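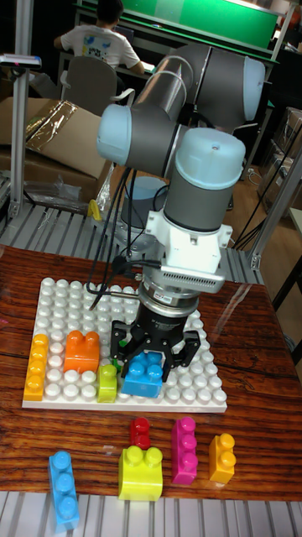
Building Blocks & Baseplates

Tolludance Big-Stud Block Set with White Baseplate

We love this set! The blocks are chunky, the colors are bright and cheerful, and the big white baseplate gives you room to build without everything sliding across the table. You get 40 blocks in a mix of lengths, from little two-stud pieces up to long three-stud bars, plus four-stud squares that make great corners and tower bottoms.

The colors are what sold us first. There's a blue, a much paler light blue, a lime green, an orange that leans toward yellow, and a magenta that always seems to get picked before the rest. On the white plate every one of them stands out, so it's easy to find the piece you put down a minute ago (or to spot a gap in your wall). Two studs are enough to hold a block on the plate, and the long ones can be pressed on upright by the end if you want a column.
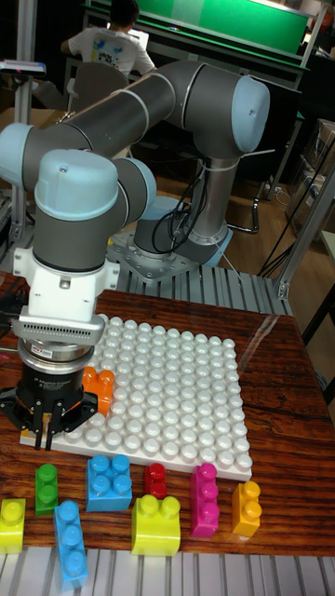

The baseplate is sold with the set or by itself, and we'd say get a second one if you have the table for it — two side by side make a whole town. It's a plain white rectangle with studs in an even grid all over, so you can start wherever you like. We usually keep the loose blocks on the table in front and leave the plate clear, with maybe one orange two-stud block pressed on at the left side to build out from. Pieces come off with a firm straight pull, and a warm damp cloth takes care of fingerprints.

Everything packs back into the Hernby tote (30 liters, sold separately), plate and all, with space left for the Zakton add-on bag of 52 extra blocks. The two lines fit each other nicely — we tried them both ways, Zakton on top and Zakton underneath, and had a great time doing it.

In the set: 40 blocks, 1 baseplate, 1 fold-out idea sheet
Recommended age: 4 and up
Supplied by: El Sherbiny
Back in stock: 5/28/25
Next colors due: July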